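Packing Away Winter Table Linens
Posted 2018-03-22 by Ritu Garg

Wash everything before it goes into storage, even cloths that look clean. Food oils you can't see in February will be yellow stains by fall. Skip the starch and the fabric softener. Dry fully, then leave the pieces out overnight before folding.

Use a box with a wide opening so you don't have to force anything in. Line it with acid-free tissue or an old cotton pillowcase.
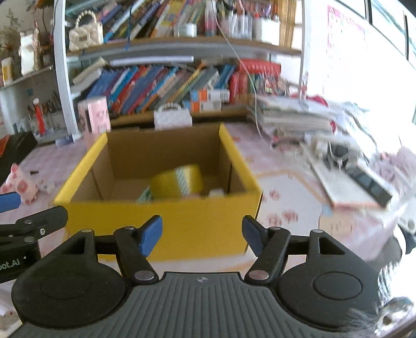 Open box on the table, brown on the inside.

Heavy cloths go on the bottom and napkins on top. Fold in thirds, and put a roll of tissue inside each fold so the crease stays soft. Refold once over the summer along different lines. Tape a list to the lid. My box from last year held 39 napkins and I had written "misc."

Cloths for everyday use can stay out. Cotton checks take hot water and hide crumbs between washes.

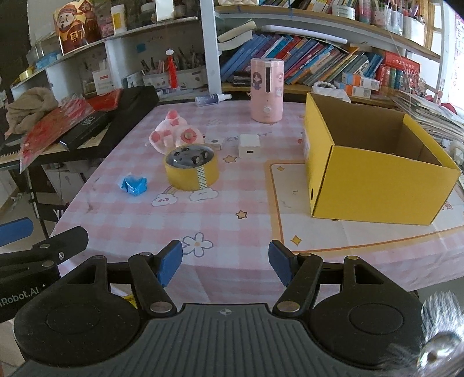

Checked cloth in pink and white, with the yellow box.

Keep boxes off basement floors and away from the furnace. A closet shelf is fine. Cedar blocks should not touch the fabric.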